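Carurside Small Electronics Drop-Off: Frequently Asked Questions

Last revised in September. Replaces the printed sheet kept at the gate.

General

Who can use the drop-off?
Any household in Carurside, Lovcombe or the unincorporated addresses between them. You will be asked for a street address, not for identification. Businesses with fewer than ten employees can use the site under a small business permit (see Business loads).

What counts as small electronics?
Anything with a plug, a battery or a circuit board that one person can lift safely and that fits through the intake window, 40 inches wide. Typical items are phones, chargers, routers, radios, electric toothbrushes, calculators, game controllers, external drives and kitchen scales. Microwaves are accepted if they pass the window. Refrigerators, air conditioners and dehumidifiers contain refrigerant and go to the Zurkwood transfer station.

Is there a charge?
Household items are free, with two exceptions. Tube televisions and tube monitors carry a handling fee, payable by card at intake. Loads over 40 items in one visit are billed at the small business rate.

When is intake open?
Intake opens at 8:30 a.m. and the last vehicle is admitted at 3:45 p.m. The gate closes at 4 p.m. whether or not the line has cleared. In high wind the outdoor bins are closed, but the intake window stays open.

Can I leave items outside the gate?
No. Items left outside are exposed to rain and have to be handled as damaged, including any battery inside. The county also treats them as dumping.

Batteries

Do I have to take the batteries out?
Yes, if they come out by hand or with a household screwdriver. If the battery is glued or soldered in, leave it alone and tell the attendant. Do not pry, cut or heat a sealed case to get at a battery.

How should loose batteries be prepared?
Cover the terminals of every lithium battery, every nine-volt battery and every button cell with clear tape, or put each one in its own plastic bag. Clear tape is preferred because the chemistry label stays readable. Alkaline AA, AAA, C and D cells do not need tape. Rechargeable cells in the same sizes do.

What about a swollen or leaking battery?
Do not charge it, puncture it or put it in a closed container. Place it in a metal pan or bucket with dry sand or plain cat litter and keep it outdoors, away from the building. Call before bringing it in. The attendant will come to your vehicle, and you should keep the item out of the passenger compartment if the vehicle allows it.

Are car batteries accepted?
Lead-acid batteries from cars, boats and mowers are accepted at the Zurkwood transfer station only. Electric bike and scooter packs are accepted here up to two per visit. Packs that have been opened or rebuilt must be declared.

Data

Do you erase my device?
Not at intake. Storage media is shredded by our downstream processor, Šindelář, in a locked container that is sealed before it leaves the site. Between drop-off and shredding the data on the device is still there. If that matters to you, erase it at home first.

How do I erase a phone that still works?
Sign out of every account, turn off any activation lock, remove the SIM and the memory card, then run the factory reset from the settings menu. Signing out comes first. A phone that has been reset with the activation lock still on cannot be reused by anyone and is scrapped for material.

How do I erase a computer?
Use the reset function in the operating system and choose the option that removes all files. For a hard disk, also choose the option that cleans the drive, where one is offered - it can take several hours. For a solid-state drive, overwriting is less reliable, and the built-in secure erase command is the better method. You may also remove the drive and keep it.

Can I watch a drive being destroyed?
Witnessed destruction is offered by appointment. A manual press bends the drive past use while you stand behind the yellow line. You will receive a slip with the serial number. There is a limit of six drives per appointment.

Can I get an item back after I have handed it over?
No. Ownership transfers at the window. This includes memory cards left in cameras, discs left in players and anything left in a carrying case. Check pockets and compartments before you join the line.

Preparing a load

Should I keep cords with their devices?
Cords that are permanently attached should stay attached. Detachable cords can be bundled separately with a twist tie or string. Do not use duct tape, which leaves adhesive on the insulation and lowers the grade of the copper.

Do you want the original packaging?
No. Cardboard, foam and manuals should be recycled at home or put in the marked bins to the right of the gate. Foam blocks are trash at this site.

What about ink and toner?
Leave cartridges in the printer if it is going in whole. Loose cartridges should be bagged. A printer with a broken toner cartridge must be bagged as well and declared at the window.

Are smoke alarms accepted?
Carbon monoxide alarms are accepted with the battery removed. Ionization smoke alarms contain a small radioactive source and are not. Most manufacturers take them back by mail, and the address is usually on the underside.

How does the intake count work?
The attendant counts devices, not pieces. A laptop with its charger is one item. A box of loose cords is one item up to 20 pounds. A string of holiday lights is one item regardless of length.

Reuse

Is anything repaired or resold?
A limited range. Laptops, flat monitors and tablets that power on and carry no activation lock are set aside for testing by Boonmee Chaiyaporn, who runs the reuse bench. In the last program year 1,122 devices were set aside, 749 passed testing and 211 of those went to the Lovcombe school laptop loan. The rest of the passing units were sold at the two yard sales.

How can I mark something for reuse?
Tell the attendant, or put a note on it with removable tape. Write down known faults. A note that says "works except for the hinge" saves a full test cycle. Include the charger - a laptop without one is tested last.

Do you repair items for the public?
No. We also cannot give an opinion on whether an item is worth repairing.

Can I buy parts?
Parts are not sold at the window. Tested chargers are put out at the yard sales, sorted by voltage and connector. Bring the device, or write down the output voltage, the minimum current and the polarity symbol printed on its label. Voltage must match. The current rating of the charger may be higher than the device calls for, but not lower.

Business loads

How does a small business permit work?
The permit covers one calendar year and four visits. Each visit needs an inventory listing the type of item and the number of each. Serial numbers are optional unless you want a destruction record, in which case they must be listed in advance in a spreadsheet. Handwritten serial lists are not accepted.

Will we get paperwork?
You receive a weight receipt at the window. The destruction record follows by email after the container has been processed, normally within 30 working days. It lists drives by serial number and gives the method used.

How should small devices be packed?
Use open, shallow boxes, one layer deep, with labels facing up. Keep items with a battery apart from items without one. Mixed boxes are sorted by hand and charged at the sorting rate.

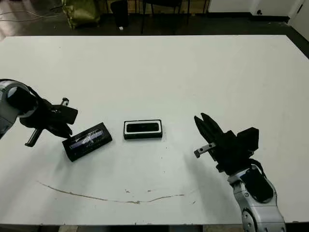
Questions not covered here

Send them to Lina Hourani at the program office, with the type of item, the quantity and the battery chemistry if you know it. Questions about refrigerators, tires and paint should go to the Zurkwood transfer station. The office phone is answered from 9 a.m. to noon.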